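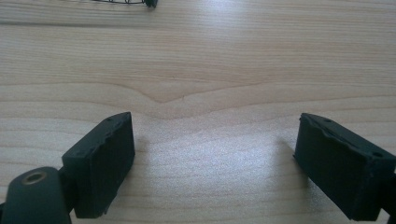 Finger pads on the Garix, jaws open. Note the upper rims.

1/ Write-up of the 12th March fault on the handheld gripper, Brevik bench. Short version: dropped parts, no injury, one wrong diagnosis by me.

2/ Symptom: grip loss partway through a lift. The log showed the jaw reaching its commanded width every time, so the controller reported a good grasp and carried on.

3/ I blamed the encoder. Swapped it, ran the Brinkmann calibration routine, got the same fault at cycle 230. That was an afternoon gone.

4/ The rims of both pads are chipped. On thick parts the flat face does the work and you never notice. On thin parts only the rim makes contact, and a nicked rim gives you a point load and a part that rotates out.

5/ Our inspection interval was 3,000 cycles. These pads had 1,099 on them. The interval came over from the Lustholm line, where nothing thin gets picked.
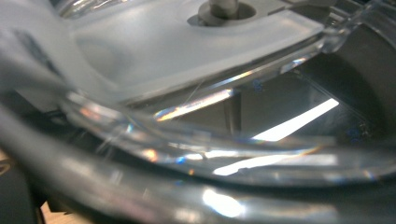

Clear plastic parts and frosted plate, same bench.

6/ Clear plastic makes this harder to catch. Glare and reflections move with the camera, so a slipping edge is easy to miss on video. Our slip check was video only.

7/ Safety side: the software treats "width reached" as "part held". Those are separate conditions. With anything heavier or sharper this would have been a reportable event.

8/ Changes so far: rim check at every shift start, pads replaced in pairs, and a hold test of 2 seconds before any lift. Motor current has to stay above threshold for the whole hold or the lift is refused.

9/ Still open - whether a harder pad compound chips less or just chips later. Test pads are on order.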